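The Govik Linen Bread Bag, large

Item 516
In stock, ships from our Hollis workroom

I bake twice a week, and for years my bread went stale on day 2 or went soggy in plastic, and I just sort of put up with it. Then my neighbor Lorraine Pearce gave me an old linen pillowcase with a drawstring she'd run through the top and told me to quit complaining and put the loaf in there. So I did! And four days later I was still cutting sandwich slices off it. The Govik bag is my grown-up version of that pillowcase, and it's still the thing I'm happiest to sell.

It's one layer of heavy washed linen, undyed, with flat seams inside so crumbs don't get stuck in the corners (my first batch had regular seams and I was turning them inside out over the sink every morning, never again). The drawstring is cotton cord, thick enough to grab with floury fingers. There's a loop on the back if you'd like to hang it from a hook, and I do, right beside the kettle.

What fits in it

The large takes a full round sourdough or two sandwich loaves end to end. A baguette will stick out of the top, so if that's your usual, please get the long one, item 770, which is the same linen in a skinnier shape. Rolls are fine in either. I keep mine loose in the bag with the loaf and fish around for them, but Khalil Najjar, who sews most of these with me, swears by wrapping rolls in a tea towel first. We've been having this argument since January and neither of us is budging.

How I use it

Let the bread cool all the way. I know, I know, but a warm loaf in any kind of bag is going to steam itself and you'll lose the crust. Once it's cool, in it goes, cut side down, string pulled tight. Crusty breads do best. Soft white bread keeps a day or two less, and anything with cream or icing belongs in the fridge in a box. If you live somewhere very dry, slide the whole bag inside a bread bin and you'll get a bit more time out of it.

You can freeze bread in it too, for a week or so. Longer than that and I'd use something airtight.

Washing

Shake it out, turn it inside out, warm wash, no fabric softener please (it leaves a perfume that gets into the bread, and lavender toast is not for me). Hang it to dry or tumble on low. It comes out wrinkly and stays wrinkly unless you iron it. I've never ironed mine. It shrinks a tiny bit the first time and we cut it with that in mind.

Colors

Natural only in this size right now. The blue stripe from Rerau sold out and the mill is slow this year, so if you want one, drop me a note and I'll put you on the list. The Florkine print is back in the small bag but I don't think it's coming back in large, sorry!

Gifts

These go out a lot as housewarming presents. I can tuck in a card with your message, no charge, just type it in the notes box at checkout. Folded flat, the bag fits a regular padded mailer, so postage stays cheap. If it's going with a basket of fruit and baked things, I'd roll it up and tie it with its own cord, and leave the basket for whatever's getting eaten that day.

Returns are fine as long as it hasn't had bread in it. Write to me with your order number and I'll sort it out, usually the same evening once the workroom's swept.
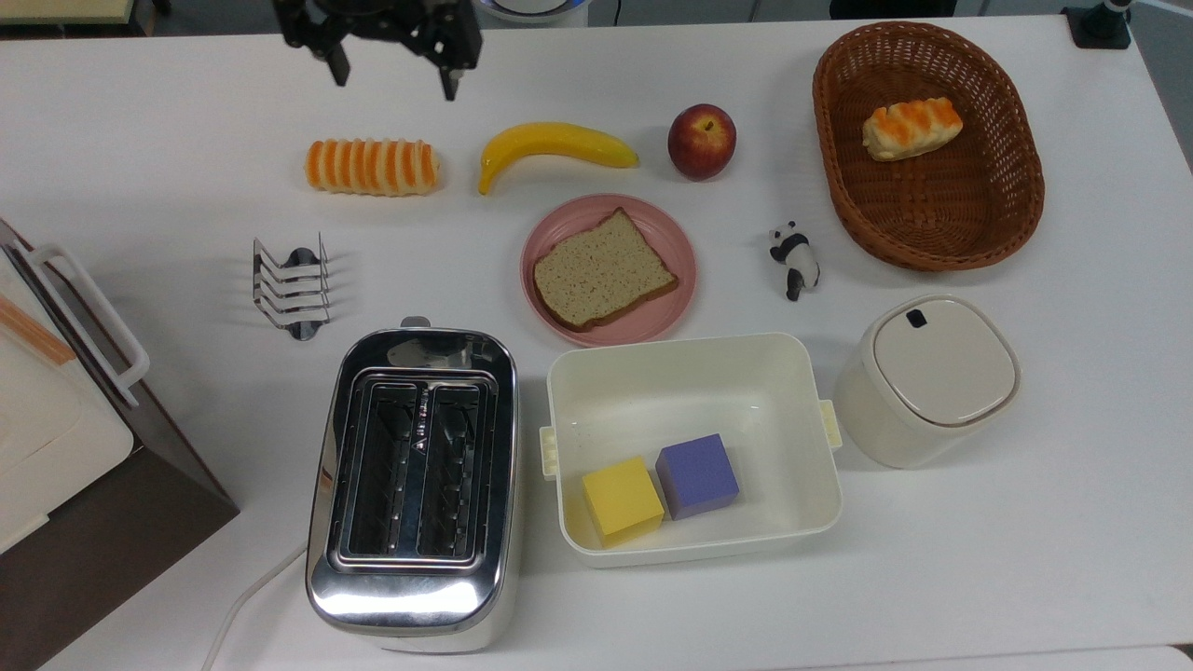
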